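Notes from the Cisar mill open day, September

Got there at 8, which was too early. Gate still shut, one guy in a hi-vis vest eating a roll. Parking is in the field past the weighbridge, follow the cones. Wear boots. I did not wear boots.

Cisar makes paper – mostly the thick cottony kind for book covers and wedding invitations, plus a brown wrapping paper that pays the bills. They open up once a year for members and whoever else asks nicely. Shamim Paracha walked our group round. She runs the wet end, so we got a lot of wet end. Fine by me.

First stop the bale store. Cotton offcuts from shirt factories, stacked way over head height, and it smells like a closet. Then the pulper, a big tub with a rotor at the bottom, so loud that Shamim just pointed. She dipped a jug in and passed it round. Looks like thin oatmeal. A kid put his whole hand in it and his dad was not happy.

The paper machine is called Escobar, after a foreman from way back. Everybody there says it like a person's name: "Escobar's running slow today," "don't lean on Escobar." It takes the stock from mostly water to dry sheet in one long line, wire, felts, press, drying cylinders. 200 feet end to end. You walk alongside it on a steel catwalk and it gets hotter and hotter until you reach the reel and your glasses have cleared again. There was a break while we were standing there. Sheet tore at the press and three people went at it with air hoses and had it threaded back in minutes. Best part of the day, and not on the program.

Watermarks next. The dandy roll is kept in a padded box like a trombone. Shamim held up a sheet with the Tulen mark, a little boat, for a customer who has ordered the same stock since before she started. You tilt it and the boat comes and goes. Bought a pack of these later, see prices below.

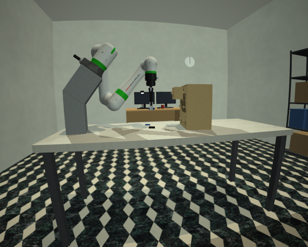
Clikadgate Members' Bulletin – page 30

Lunch was in the old rag loft. Soup, rolls, a very good plum cake. Ran out of forks. Talha Hashmi gave the history talk while people were still queueing, so I missed the start, something about a flood and the first mill being further up the river. What I did catch: the rags used to be sorted by hand up in that loft, buttons cut off and saved in jars, and some of the jars are still on the windowsill. He has the old order books too. One line he read out was for 2623 sheets of blue sugar paper, to a grocer who then sent back all but the 2600. No reason given in the book. Talha has looked.

After lunch you could make your own sheet. Mold and deckle, dip, lift, shake, then roll it off onto the felt. Mine had a hole in it. The woman next to me made four perfect ones and wouldn't say where she learned. You can pick up your dried sheets at the office or they mail them, but bring an envelope with your address on it, they had none left by the time I asked.

Finishing room was the last thing and we got rushed through it. Guillotine, counting, wrapping. The counters still fan the sheets by hand for the good grades and they are FAST. Would have liked longer in there. Asked about the river water and got a decent answer – they clean it and reuse most of it, and the settling ponds out back have herons.

Shop is a table by the exit. Cash only. Tulen pack is $8, offcuts by the bag are cheaper and nicer imo. The brown wrap comes on a roll to heavy to carry to the field so get the car first.

Tips for next year: go in the first group, the machine was down for cleaning by the time the late one got round. Take earplugs, theirs are the hard kind. No open shoes on the catwalk, they turned two people away. The bus stop at the bottom of the lane is real but the timetable on it is'nt, the bus comes when it comes. I got a lift back with the plum cake lady.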